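Student robotics club: two arms, one balloon
2 min read

The two-arm handling project resumed in May, and the group has now logged 468 attempts at the party decoration task. Sunil Gunawardena wrote the task sheet. Tyra Sundqvist and Iara Maldonado run the bench and keep the log.
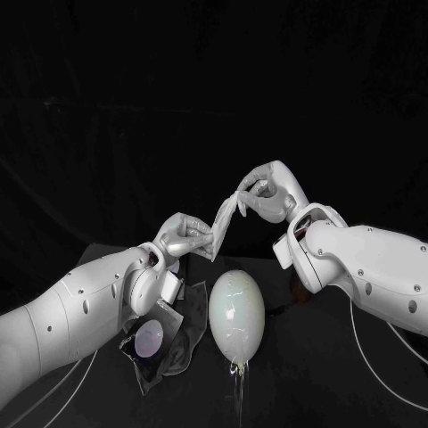
Both hands on the sheet, with the balloon standing below.

Thin material remains the hardest part. A rigid block tells the controller where its far end is. A sheet does not, and each hand has to be planned as if the other might let go. The group has dropped the single grip threshold and now sets one value per hand, stored in the Rudero configuration file.

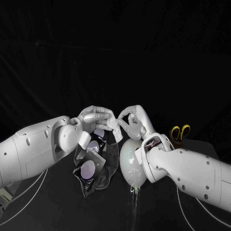

Timing between the arms is the second problem. The old scheduler issued commands to the left arm first and the right arm afterwards, and the lag was enough to pull material out of a pinch. Nimal Jayasinghe has rewritten it so that both commands share one clock. Members with older copies should delete them and fetch version 2. 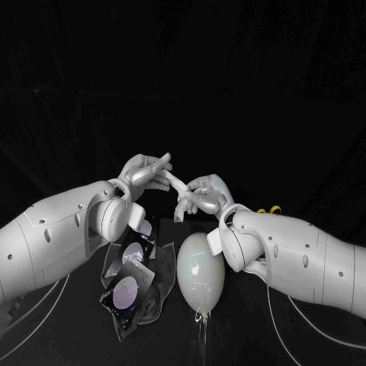
Calibration is now done at the start of every session. The procedure is short: home both arms, bring the hands together over the middle of the table, record the offset, repeat. Index fingers are used as the reference, with the tips nearly touching, as they are here above the balloon. Record the offset in millimetres. Several May entries have no unit and cannot be used. 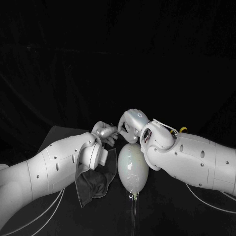 The log format changes as well. Each attempt gets one line with the start time, the operator's initials and the reason for stopping. "Failed" is not a reason. Zewditu Tekleab will merge the old sheets into the new format and would like any missing pages by August 11, 2020.

3 comments · 14 shares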